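3.2 Surface Types and Household Water Use

The second part of the Firncombe survey looked at how the materials in a home kitchen affect the amount of water used for daily cleaning. Earlier work on household demand has mostly treated the kitchen as a single point of use, with one figure for all tasks. We divided kitchen use into dishwashing, food preparation and surface cleaning, and asked each household to record the three separately. In total, 62 households took part. Of these, 18 left the study before the end of February, and their records are not included in the results below.

Each household was given a Mokex flow meter, fitted to the cold supply under the sink, and a paper log. The meter stored a reading every 32 seconds while water was running. Participants wrote down the task and the time of day, and the two records were matched afterward. Where the log and the meter did not agree on the start of a task, the meter time was used. Households were also asked to name the main material of their counters and floors from a printed sheet, and to state whether the sink had one basin or two.

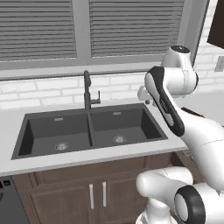
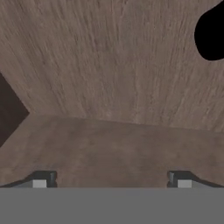 Figure 3. Rendered views.

Basin layout was the strongest single predictor of water used for dishwashing. Households with one basin tended to rinse under a running tap, while those with two were more likely to fill one side and keep the other for rinsing. For the purposes of the survey, a sink was recorded as double only if it had two separate basins with a drain in each, as in the dark gray unit in the first view of Figure 3; a single basin with a removable insert was recorded as single. The difference between the groups held after household size was taken into account, although it was smaller in homes that also owned a dishwasher. Several participants with two basins reported using one of them mainly for storage - these homes behaved much like the single-basin group.

Surface cleaning showed a weaker pattern. Households with wood surfaces used less water per cleaning than those with tile, but cleaned more often, so that the weekly totals were close. Answers on the type of finish were incomplete and we do not report them.

Results from the Lagman district were kept apart at this stage. Water pressure there was reduced at night for three weeks of the study, and evening dishwashing moved to earlier hours as a result. Section 3.3 gives the adjusted figures for that district and describes how the missing readings were handled.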